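Session 6 handout: comparing hand-held grippers

Read this before the lab. Bring the comparison sheet from session 5, filled in or not.

## What we are comparing

Two designs are on the bench this term, the Tondemska and the Jornorine. Both are held in the hand, both have two jaws, and both suppliers say that what you record with them will carry over to an arm "without loss". Keep that phrase in mind. I have yet to see a test from either firm that would show a loss if there were one.

The Tondemska sheet gives a success rate for its pick tasks and leaves out what was picked. The Jornorine sheet does list the objects, and they are all blocks. A block on a clear table is the easiest thing you can ask two fingers to close on. If a gripper did badly at that we would have sent it back in August.

So we use awkward household things: plugs, cords, power strips, a soft pencil case, lids. Cords are the worst of the lot and I would like them in every set.

## Setting up

The table stays inside the metal frame. Don't lean on the rails. Sit square to the long edge with both forearms free, and run each cable so that it hangs clear of your elbow before you start recording. Last year one group of 17 runs had a cable pulling on the wrist in every single one, and the pose track looked like a slow drift to the left. They wrote two pages on sensor drift.

Check the marker plates by hand. They should not rock. A plate that shifts by a small angle puts the jaw tips somewhere else entirely, and the software will not complain.
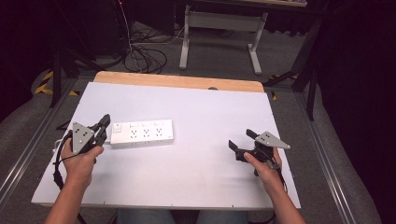 *Fig. 1. Two-handed work on the white board, with the power strip as the object.*

Before each run, open and close both grippers fully, twice. Then hold still for a slow count of three. The still part is what the alignment uses, and most of the bad files I get are from people who skipped it.

## What the numbers do and don't say

The Praltidlow set has 924 runs and gets quoted a good deal. Look at how it was made. Runs where the operator "lost confidence" were removed before counting, and there is no figure for how many that was. You can't work out a failure rate from a set that has had its failures taken out. I would still use it for timing.

Our own set is small. We have 300 usable runs from last year, 56 of them with both hands. That is enough to spot a large difference between the two designs and nowhere near enough to rank them if they are close. Please don't write "slightly better" in your report unless you can say what would have to happen for you to write "the same".

A few points people get wrong:

- **Jaw force.** A hand on a trigger squeezes harder when things slip. A motor does what it was told. Any comparison made only by hand flatters the gripper.
- **Marker loss.** Tilting a gripper can turn its plate away from the camera. Note the loss, don't fill the gap and carry on.
- **Practice.** Your tenth run beats your first whichever gripper you hold. Swap the order between partners.
- **Two hands.** The second hand often just steadies the object. Call that steadying, and keep it apart from a true two-handed task.

## On the Vasseur controller

Several of you asked if we could replay the recordings through the Vasseur controller. Yes, in session 8. I am doubtful it will tell us much – it smooths the path before sending it, and I can't find a setting that turns this off. If the replay looks cleaner than your hand did, that may be the smoothing at work. Save the raw path as well and plot the two together.

## For next time

1. One page on which objects you would add and which you would drop.
2. A table of your runs with every failure kept in, and a short reason beside each.
3. One claim from either supplier's sheet, copied word for word, and the test you would need before you believed it.

Part 3 carries the most marks. "More data" is not a test.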